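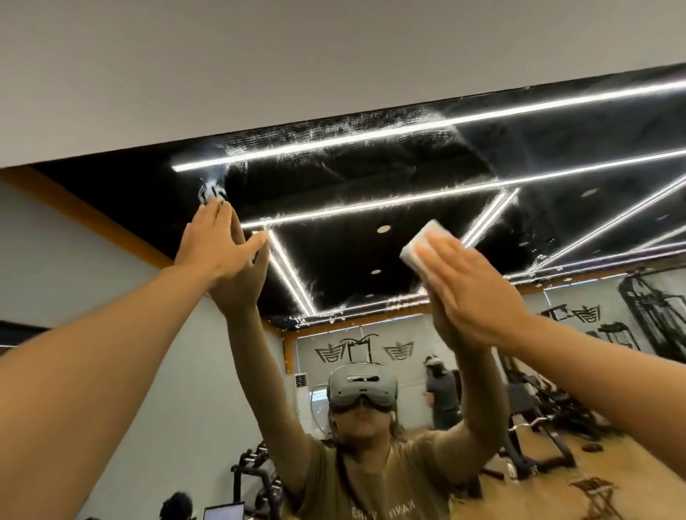 3.2 What people told us about shared cleaning

I went into the interviews expecting to hear a lot about money. Shared houses fight about rent and bills, or so I thought. What I got was cleaning, over and over, and mostly the jobs that fall between the rooms. Dishes have an owner (whoever ate off them). Hallway mirrors, light switches and the top of the fridge don't, and that's where the trouble starts.

We talked to tenants in 13 houses in Govley, and Niamh Lynch and I coded the transcripts separately before comparing notes. Our codes matched well on the easy stuff, like written rotas and who buys supplies. We disagreed a lot on what I'd been calling "quiet chores" - the ones a person does without mentioning it and then resents for weeks. Niamh wanted to split these by motive. I wanted to keep them together, and I mostly got my way, though her version is in the appendix and I think it's worth a read.

Glass came up more than I would have guessed. One tenant said she could put up with a dusty shelf forever, but a smeary mirror bugged her every single morning. Another told us he wiped the bathroom one each Thursday and had never put it on the rota, "or they'd start checking." I love that quote! It says a lot about how a rota can feel like being watched.
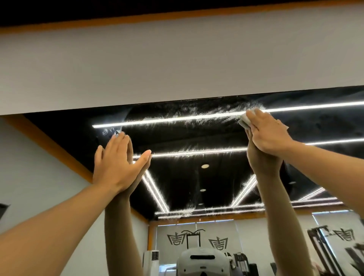

Figure 3. Wiping a wall mirror with a folded white cloth, the other hand flat on the glass.

Kojo Sarpong has argued with me (in a friendly way) that all this is just personality, and that tidy people will be tidy anywhere. Our data can't rule that out. But three of our tenants had moved between houses during the study, and each described doing quite different chores in the new place, so I'm leaning toward the house mattering too. The diary entries, 782 of them, point the same way, with quiet chores showing up most in houses where the written rota was longest. I come back to the diaries in Section 4, along with the problem of people filling them in late.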